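4.2 承保范围与除外条款的措辞

特种作物保险的研究者多半从费率入手，我们则先读保单，原因很朴素：费率表至少前后一致。本节比较Mastier与Spahić两家承保人的温室种植条款，样本为Murnmont地区的140份保单，均在当年8月续保。

两家对“作物”的定义相差甚远。Mastier的保障自种子入土开始，至采收之时终止；Spahić则延伸到干燥与仓储，却把“搬运途中”单列为除外情形。种植户把一盘幼苗从甲棚端到乙棚，途中大约有几十步路处于法律意义上的无人区。Dalgleish（Ewan Dalgleish，私人通信）称之为“走廊风险”，并坚持认为这个词总有一天会进教科书。我们对此持保留态度，但下文仍沿用该词，毕竟它比条款原文短得多。

采后环节的设备条款同样值得一读。Jodex版附加险将“自动化操作设备”与“手工具”并列于同一款，共用一个免赔额，于是一副剪枝钳和一条机械臂在理赔时享受完全平等的待遇。
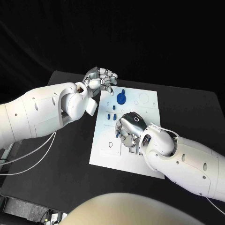 图2 黑色台面上方的两条白色机械臂与一块白色矩形板。

免赔额按次计为800元，单次事故的设备赔付上限为3,000元。以这一上限购置剪枝钳，可谓绰绰有余；至于机械臂，条款起草人大概是按螺丝的价格估算的。受访经纪人普遍承认该款“有待完善”，这一说法自初版起便写在培训材料里，措辞至今未改。

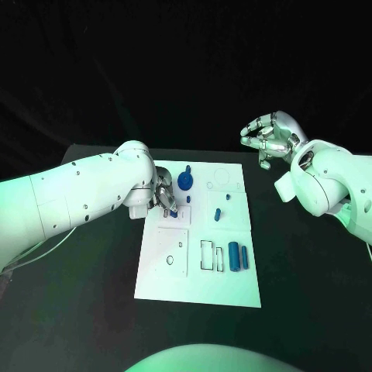 再看通知义务。Mastier要求投保人在发现损失后“立即”报案，Spahić要求“尽快”，两份保单均未说明二者孰先孰后。我们以2024年2月14日为截止日整理了理赔往来函件，发现拒赔理由中援引迟延通知者，多集中在霉变一类。霉变的麻烦在于没有明确的发生时刻：投保人说是昨天看见的，查勘员说是上月长出来的，双方可能都对。现行条款以“应当发现之日”起算，等于要求种植户比霉菌更了解霉菌。

第5节将据此对条款重新编码，并检验措辞宽严与拒赔率之间的关系。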